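Traltinar Manipulation Laboratory
Notebook entry, 23 February 2021
Subject: Finger comparison in simulation, wide pads against narrow pads, perforated tabletop

Status on opening the entry

The controller comparison begun in December is closed and its logs are archived. The present entry concerns the fingers only. The arm model, the wrist camera model and the Flatier controller are held at the settings used for the last controller runs, and no gains were altered today. Colleagues at Stunilthorpe have asked for the results in the same table layout as before, and this has been done.

Finger sets

Set N is the narrow parallel pair with a flat inner face. Set W is the wide pair from the Khương drawing package, with the same stroke and a longer contact face. Both use the same friction value in the simulator. The collision mesh for Set W was rebuilt this morning after the first load showed the two inner faces touching before the commanded closing width was reached. The error was in the origin offset and not in the drawing.

Procedure

Each set was given 40 attempts per object class, with the start pose drawn from the same seed list. An attempt counts as successful if the object is held clear of the tabletop for the full dwell period and the commanded width has not collapsed to zero. Slips during the dwell are logged separately. The seed for the first block is 3651 and should be reused by anyone repeating the work.

The approach height was left at the default for all classes except bowls. Bowls are approached at the rim, one finger inside and one outside, with the wrist rotated to suit the curve. The rotation is taken from the estimated rim tangent, so a poor tangent estimate will appear in the log as a grasp failure. This should be kept in mind when reading the bowl figures.

Observations

Set N performs well on thin rims and on small parts lying close to the surface. It performs poorly on blocks that stand on end: the contact patch is short, and the block turns about the line between the fingers as the arm lifts. Reducing the lift speed helped to a limited degree. Reducing the closing force did not help.

Set W holds the standing blocks without rotation. Its weakness is clearance. When two objects lie close together, the outer corner of one finger reaches the neighbor first and pushes it away, and the planner does not treat this as a fault. One run of 173 steps was spent moving a single small part across the board in this manner before the timeout ended it.

The perforated board gave contact trouble with both sets. The holes had been exported as true geometry, and small parts caught on the hole edges in the solver. The collision layer has been replaced with a flat plate and the holes are now visual only. Runs made before this change are marked in the log and must not be pooled with later ones.

Camera

The wrist view was checked after the change to the board. At the present tilt the finger ends occupy the bottom of the view, which is wanted for judging rim approaches. The translucent material on the red bowl remains a difficulty for the depth estimate, and an opaque version will be substituted if the tangent errors continue. The yellow items have given no trouble — the segmentation separates them cleanly from the gray board.

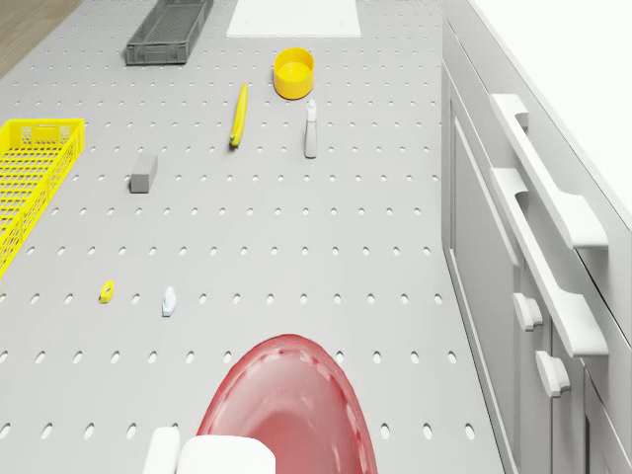
Open points

1. Repeat the bowl class with the opaque material, both sets, seed list unchanged.
2. Add a contact check against neighboring objects during approach, and log any contact as a fault.
3. Confirm the rebuilt Set W mesh against the Khương drawing before the files go to Stunilthorpe.
4. The log viewer stops reading at line 1140 on long files. The cause has not been found. Split the files until it is.
5. Decide whether the banana stays in the small parts class. Its results differ from the rest of the class under both finger sets — a class of its own may be preferable.

No hardware runs are to be scheduled on the basis of these figures until points 2 and 3 are complete. The result table is stored with the December logs under the Traltinar project directory.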